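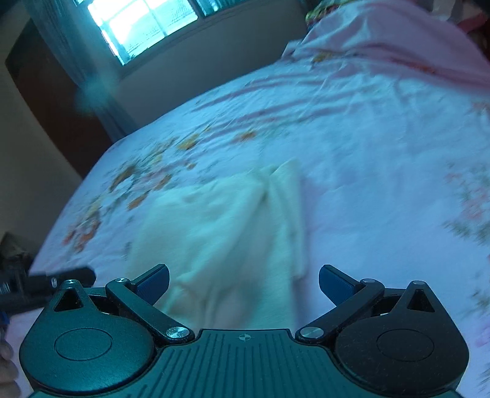

A hand-held gripper, fingers open, over a cloth on a flowery bed.

How do you teach a robot to fold a cloth?

You have probably folded a cloth before, even if you had to be asked twice. You pick up a corner, bring it over to another corner and flatten the lot with your hand. Easy. Now try explaining it to someone who has never seen a cloth, has no idea what a corner is and only has two fingers. Welcome to life as a robot.

Why not just write down the rules?

People tried that. The trouble is that cloth is sneaky. A brick is the same shape every time you meet it. A cloth can be flat, wrinkly, twisted, bunched up or hiding its own corners underneath itself. You would need a rule for every wrinkle, and you would be very old by the end.

So the people at Woltia, a small robot workshop in Cotberg, do something else. They collect examples. Lots of them.

What is an example?

An example is one go at a job, recorded from start to finish. At Woltia, a person holds a gripper like the one in the picture. It has two fingers with dark blue pads, and the person uses those fingers to do the job in place of their own. A camera on the gripper records what is in front of it.

The person has to do everything the hard way, with two clumsy fingers, even though they own ten perfectly good ones. That is the point. The robot will have the same sort of gripper, so it needs to see how the job is done with that.

How many goes does it take?

More than you would like. For folding one cloth in half, the workshop wanted 300 examples and ended up with 328, as someone got carried away. Put all their cloth jobs together (folding, flattening, picking up, putting in a basket) and they have 1679. If your parents ever say you do too many chores, show them that number. They probably won't say it, but keep it handy.

Doesn't it get boring?

Yes. But the examples can't all be the same. If the robot only ever sees one cloth on one plain table, it may learn that job beautifully and then fall to pieces when it meets a striped tea towel. So the collectors change things. They use beds, tables and couches. They try pale cloths and bright ones. They open the curtains, then close them. A bedsheet with flowers all over it is very useful, as the robot has to work out which bits are cloth and which bits are just pretty.

What about mistakes?

Everyone drops the cloth sometimes. Some of those goes are thrown out. Others are kept if the person picked the cloth up again and finished the job, so the robot can learn what to do after a muddle. Robots get into plenty of muddles.

What happens to it all?

The examples go into a computer program called Zoubi, which looks for patterns. When the cloth looks like this, the gripper moved like that. After going over them again and again, Zoubi starts to guess good moves for cloths it hasn't met. Its guesses on the first day were terrible. It spent a long while patting the mattress.

Try it yourself

You will need a tea towel and 3 pairs of kitchen tongs, or one pair if your friends are patient. Fold the towel in half using only the tongs. Then scrunch it up, drop it somewhere different and fold it again. Write down each go and what went wrong. Stop when you have 300, or when it's time for tea.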